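4/27/20 Tosia planner, PC case task

Ran the new Aseton build against the open desktop case. The release note says collision checking now "handles thin deformables". I doubt it. As far as I can tell from the config, a cable gets turned into a row of fat capsules and then treated as rigid, so we have swapped one wrong answer for another.

Old build, same start pose: plans straight through the cable bundle as if it were air. New build: refuses 35 of 150 goals in the drive bay, most of them ones I can jog to by hand without touching anything. The dashboard scores that as safer. I'd call it a planner that has stopped trying.

Turned the capsule radius down from 3 to 2 and got a good share of them back. No idea if that is right or just lucky for this one layout. Somebody should move the wires and run it again before it goes into the Grurisano report.

Perception is no better. Pan labels the black cables and our own black linkages as the same thing whenever the gripper is deep in the case. The self-filter mask is meant to stop that. Either the mask is late or the wrist calibration has drifted again. It was blamed on drift last July too, and I never saw a plot.
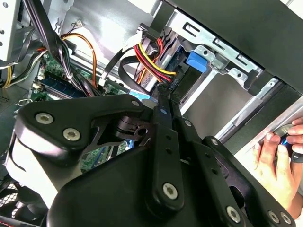 To do: log the mask timestamp next to the joint state, so we can stop guessing. Put the refused goals in a separate file. Leave the radius at 2 for now, but don't merge it.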